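Wing-yan Tu
November 27, 2022

I cleaned out my closet this month and kept a record of what was in there and what I did with it. Posting it as a thread for anyone who has been putting theirs off.

I started because the closet rod came down. It was held by two screws, one of them not in a stud. Everything ended up on the floor, so it all had to be picked up anyway.

Rule one was that every piece got handled once. Pick it up, decide, put it in a pile. The piles were keep, mend, give away, and rags. I did not have a maybe pile. My sister Aileen told me to skip it and she was right, I would have put the whole closet in it.

Total, including socks and underwear, was 487 pieces. I live alone. I would have guessed half that.

I own nine winter hats. I wear one of them.

Gloves were worse. I had a shoebox full and most were singles. I kept the pairs that matched and one single that I use for scraping the windshield. 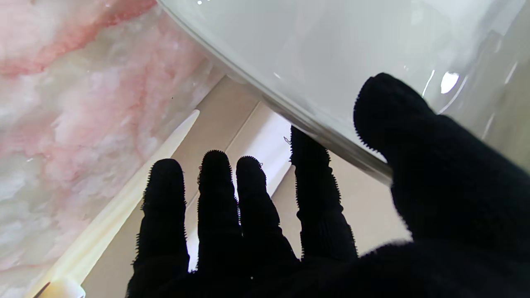

Knits took the longest. Acrylic and wool get treated differently, so I had to read every tag, and half of the tags had been cut out years ago.

For the ones with no tag I went by feel and then washed them cold by hand in the sink. Cold water and a little dish soap is fine for most sweaters. Don't wring them. Roll them in a towel and press.

Pilling: a fabric shaver works on acrylic. On soft wool I use a comb instead and go slowly. I put a hole in the elbow of a gray cardigan with the shaver, so that one went to the mend pile and then, after I looked at it again, to rags.

Do not hang sweaters. I know this and hung them for years. The shoulders get points in them. They are folded on the shelf now.

Sports clothes were the next surprise. I played on a rec team in Wakosley for a few seasons and kept every shirt. I also had shirts from two fun runs that I signed up for and did not run.

Remo asked for the team shirts he was missing, so those went to him. He is still playing. The rest went in the give away pile.

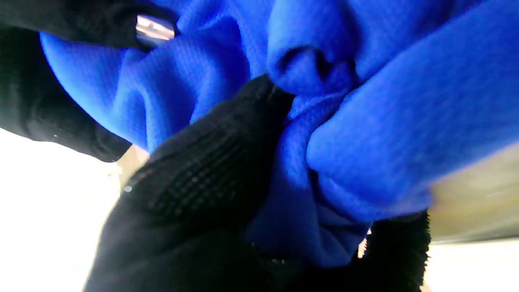
If workout clothes still smell after a wash, soak them in white vinegar and water for half an hour before the next one. One part vinegar, four parts water. Skip the fabric softener, it coats the fibers and holds the smell in.

Dry them on a rack if you have the room. The dryer is hard on stretchy stuff and the waistbands go first.

Where things went: the coats went to the coat drive in Bistavbridge, which takes them through the end of November. They want working zippers. I had one with a broken pull and fixed it with a paper clip, and the woman at the desk told me to put a real pull on it, so I took it home and did that.

The better shirts and two pairs of boots went to Yeh, the consignment store by the post office. They took less than half of what I brought in. They pay when it sells. So far one pair of boots has sold.

Rags: old T-shirts cut up well. Cut off the hems and seams first or they scratch. Towels past saving go to the animal shelter, call first and ask what they need.

Someone asked about the new rod. It's a steel one from Arkus with a center bracket. Find the studs before you drill. The old holes got filled and painted and you can still see them if the door is open all the way.

Also asked: how long did it take. Four evenings and one full Saturday's worth of laundry, spread out. The laundry was the slow part.

Still to do: the mend pile. It has six things in it, mostly buttons, and one hem I have been avoiding since spring. I'll add to the thread when those are finished.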